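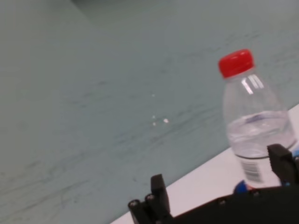 Wrist view, bottle between the fingers.

30 July 2022. Student project, bottle task. Myrto has been patient with me all arvo, bless her, and we finally settled on 60 practice runs before the Zolholm demo.
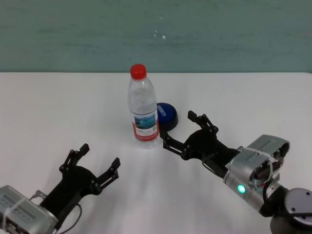 Our start pose still needs a proper write-up, and I've promised Themis I'll do it (he's asked three times now!). I'd like both grippers open and the right one nearer the bottle, as we have it now, with the blue button tucked in behind. Next job is trying the same pose with the left arm leading, if Myrto's still keen.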